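Dindville Robotics Club: PC Disassembly Cell, Gallery

Posted August 2024

The Drevetti project is the club's entry in the disassembly category. The task is to service a desktop tower with a robot arm: open the case, work on the parts inside it, and place what comes out into a fixture tray in a known position. The build group meets in the Bae annex, in the room at the back of the machine hall, which dates from 1916.

The pictures on this page are grouped by subsystem. Click any picture for the larger version. Wiring diagrams and the parts list are on the downloads page.

1. Base and bench

The bench top is slotted aluminum profile. Anything fixed to it is held with T-nuts, so positions can be changed without drilling. Coordinates are measured from one corner of the bench, and all offsets in the program are given in millimeters. After any change to the layout the corner is probed again and the new offsets are saved under a new file name. Old files are kept.

The arm's working radius is 900 mm. Moves near the limit are run at reduced speed.

2. Tower and fixture tray

The case lies on its side with the cover off and the tray is to its left. Both views are from the same session.
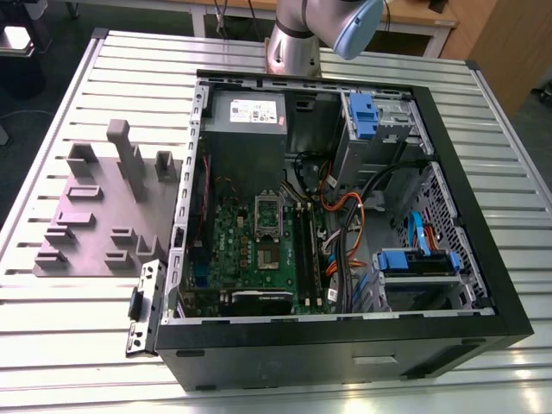

Processor socket with the retention lever raised. The memory slots are to the right of it and the graphics card is at the bottom of the board. The holders on the tray differ in height and outline. 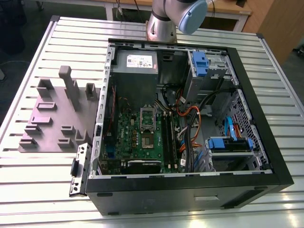
Drive side of the same layout. The caddy with the blue tabs is in front of the perforated grille, and the light-blue data cable plugs in near its middle. The power supply is at the upper left of the interior.

3. Cable handling

Cables are the main source of failed runs. A rigid part can be taught once and found again within tolerance, but a cable bundle settles differently each time it is moved. The current procedure is:

Record the cable layout before each run.
Move loose bundles clear of the approach path by hand.
Run the approach at low speed with the force limit on.
Stop and log the position if the limit trips.

The log sheet has a column for which bundle was touched. Please fill it in. Entries that say only "cable" can't be used when the path is revised.

4. Software

Motion sequences are written in Kitau, the club's own script layer. Version 2 adds named holders, so a sequence can call a tray position by name and the offset is looked up in the layout file. Scripts written for the first version still load but print a warning.

Each sequence is stepped through once with the speed override at its lowest setting before it is run at normal speed. This also applies to sequences that were only edited in one line.

5. Open items

Holder clearance: about 2 mm per side at present. The next print will have a chamfered entry on the narrow holders.
Memory latches: no reliable release motion yet. Two end-effector shapes are being drawn.
Tray naming: the labels in the layout file and the labels on the drawing don't match for the lower row. Use the layout file until the drawing is reissued.

Next gallery: end-effector prints and test pieces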